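Build log for the two-arm cell in the garage. Long thread, mostly for my own records, but a few of you asked for numbers after the last one.

1/ Where things stood in June: both arms bolted down, both moving, neither agreeing with the other about where the middle of the table is. Left arm thinks center is 4 mm closer to itself than the right arm does. Each one repeats fine on its own. The disagreement is in the base transforms.

2/ I had been measuring base to base with a steel rule along the front rail. 382 mm between the inner edges of the mounting plates. Fine for cutting extrusion, useless for calibration, as the plate edge has no fixed relation to joint 1. Should have referenced the bolt pattern from the start.

3/ So, redo. Loosened both plates, pushed each one against a square clamped to the front rail, torqued the bolts in a cross pattern, checked again. The right plate walked during tightening. Twice. T-nuts have slop and will use it. A strip of shim stock behind the plate fixed that.

4/ Procedure after that is the dull one. Bring the grippers nose to nose over the table, log both sets of joint angles, back off, move to a new spot, repeat. Then solve for the transform between the two bases. I do it by hand with the motors compliant. An automated version is possible and would take me longer to write than this takes to do. 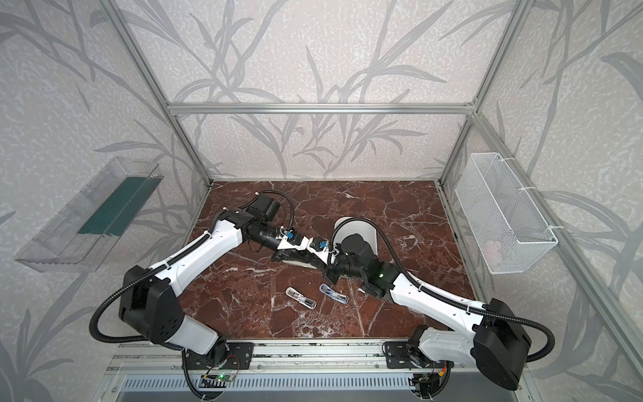

5/ Took 53 poses. Threw out the ones with either elbow near full extension, where a small encoder error turns into a large tip error. Residual on the rest is 0.9 mm mean, 2.1 mm worst. For arms in this price class I'll stop there. The worst poses are all high up and toward the back, where I don't plan to work anyway.

6/ Iida Mäkelä asked why I don't print a proper calibration cone and socket for each gripper. I will. The fingers have flat tips and I'm eyeballing contact, so some part of that 0.9 is me.

7/ Cabling. Everything along the arms now runs in corrugated conduit with zip ties. First attempt had the ties too tight at the wrist and the conduit acted like a spring: the wrist motor held position but drew current doing nothing. Cut those, gave the wrist a bigger loop, idle current dropped to where it should be. If your wrist joint runs warm at rest, check this before you touch the gains.

8/ Zip tie tails get cut flush with nippers. A tail left long will find the other arm.

9/ Bus rate. Both arms were on one serial adapter and I was getting dropped packets above 200 Hz. Split them onto one adapter each, and now each side holds 400 Hz with no drops over a two-hour run. I only need half that. The headroom is for when I add more sensors and forget I did.

10/ Software is Ukine for the low-level loop and my own Python on top. Ukine's two-arm config wants both bases expressed in a world frame, with no option to chain one off the other. I put world at the left base and moved on. The docs say to use the table center. The docs assume you know where the table center is (see post 1).

11/ Surface. I like the marble top to work on and dislike it for vision. Veins read as edges. Thresholding that worked on a gray mat falls over completely. Clear parts are worse again. I may end up training on it as is, on the theory that anything that works here works on a plain bench.

12/ Same goes for the leaf wallpaper. Large pattern, high contrast, all the way across the back and both sides. It does give visual odometry plenty to hold on to, in case I ever put a camera on a wrist.

13/ Wall storage: clear acrylic tray on the left, wire mesh basket on the right. Basket is held on with zip ties along the top edge, which lets it swing a little when bumped. Two ties at the bottom corners would stop it. On the list.

14/ Power. Wonley supply for the left, Skjelbred for the right, bought a year apart. Grounds tied together at one point. Before I did that I was seeing the right arm's encoder glitch every time the left gripper closed. Spent more than a week blaming firmware.

15/ Next: calibration cones, bottom ties on the basket, then a first handover test with a foam block. Left picks, right receives. I want the grip force limit tested on one arm before both of them hold the same object, because two position controllers with a 2 mm disagreement and one rigid part is how you strip a gear.

16/ Config files and the solver script go up on the Larkevden forum under the two-arm thread once I've removed the hardcoded paths. Pose data too, including the rejected ones.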